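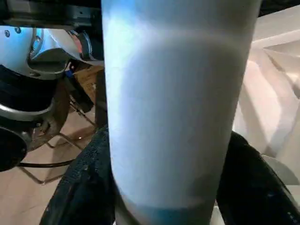
Arm holding a tumbler at the Pruitt room, Flistthorpe.

Home | News | Sites | Staff FAQ | Contact

Robot arms at Flistthorpe: your questions
Posted in December by the Staff News desk
14 comments | 9 shares

Got a lot of these at the town hall, so here goes. Short answers. Longer ones when we have them.

What is Vullach?
Name of the project. Robot arms for the picking and handling jobs, the small fiddly stuff. Started at Barkeck, now here.

Am I losing my job?
No layoffs tied to Vullach this year. Thats in writing, ask your lead for the letter. Next year is not decided and we won't pretend it is.

So what does change?
Less standing at one bench doing the same reach all shift. More setup, checking, clearing jams, fixing what the arms get wrong. Some people will like that, some won't. Tell us which.

Who gets trained?
20 places in the first round. Sign-up sheet by the break room door, closes at 4 p.m. on the last day of the month. Nights can sign up too. Training is paid, on shift, and takes two weeks.

How much work have the arms done so far?
3728 picks logged at Barkeck before we got ours. Includes drops and redos. We asked for the number without those, still waiting.
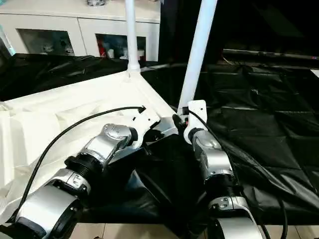 Do I get paid more if I run an arm?
Operators move up one pay step after sign-off. Not during training. Shows on the next full check after your lead sends the form in.

Can I say no?
Yes. You stay on your current job as long as that job is there. If it goes away we sit down with you first, rep in the room if you want one.

Are they watching how fast I work?
The log is for the arms. It does not have badge numbers in it and leads can't pull it by person.

What if one does something weird?
Hit the stop, step back, call your lead. Dont reach in to save the part. You will not get written up for a stop, even if it was nothing.

Where do I send more questions?
Vullach box outside the Pruitt room or your lead. We update this page when theres something new.

Back to top | Print | Comments (14)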